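Gripper pose, clock offsets and a fix for bad segments

Posted Apr 14, 2018

The last release of Bustarex had a bug that took me far too long to find, so I am writing it down before I forget the details.

Bustarex is the small package I maintain for turning hand-held gripper recordings into trajectories a policy can train on. It takes the video streams, the detected marker corners and the finger opening, and writes one file per episode with everything on a common clock. The marker detector is Prernard, which I did not write and have no complaints about. Downstream of both sits Trerstead, the replay tool, which runs an episode through inverse kinematics and flags any segment the target arm could not follow.

In September we started seeing Trerstead reject segments that looked fine by eye. The rejections clustered where one hand turned over quickly, for example when picking a spoon up by the handle and reorienting it. The reported joint velocities were absurd. My first guess was corner noise from motion blur, and I spent a while tuning the filter. The filter got better. The rejections stayed. 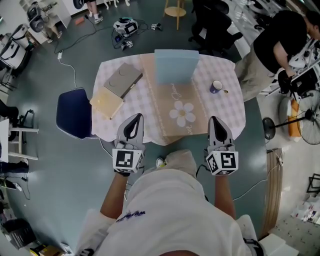
Table setup, from the head view. 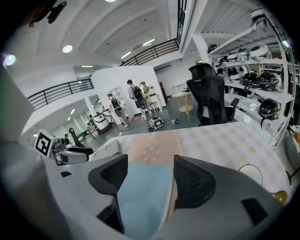 The marker cube gives you up to three visible faces, and each face gives you a pose estimate. Bustarex was averaging the estimates, weighted by projected area. That works as long as every face resolves to the correct solution. A square marker seen nearly head-on has two plausible poses, mirrored about the viewing direction, and at low resolution the reprojection errors are close enough that the wrong one sometimes wins. Averaging a right answer with a mirrored one gives you a pose that belongs to neither. During a fast turn the set of visible faces changes, the weights change with it, and the average jumps.

The fix is to stop treating the faces as separate measurements. The cube is rigid and its geometry is known, so all visible corners go into one solve. When only a single face is visible, I keep both candidate poses and let the smoother choose using the frames on either side. This costs some memory and a little latency, neither of which matters offline.

The second problem was hiding behind the first. The head stream and the gripper streams were offset by 66 ms. The alignment code estimated the offset once, at the start of the session, and the clocks drifted after that. I now re-estimate it per episode by cross-correlating angular speed from the two sources. If the hand barely moves the correlation peak is flat, and the code falls back to the previous value and logs a warning. Read the warnings.

Results on the Simanjuntak set, which has 872 episodes: Trerstead rejected 172 before the change and six after. I went through the remaining six by hand. All of them are real limits of the arm, mostly wrist rotations that a person does without thinking and a six-joint arm cannot do from that base position. Those should be rejected.

Two notes if you are upgrading. The cube size is now a required field in the config — the old default was silently wrong for anyone who printed their own. Cached poses from earlier versions will not load, so plan for a full rerun of the detector.

I still want a proper uncertainty estimate out of the smoother. At the moment it returns a covariance that is too confident whenever the cube is occluded, and Trerstead ignores it anyway. That is the next thing on the list, after the docs.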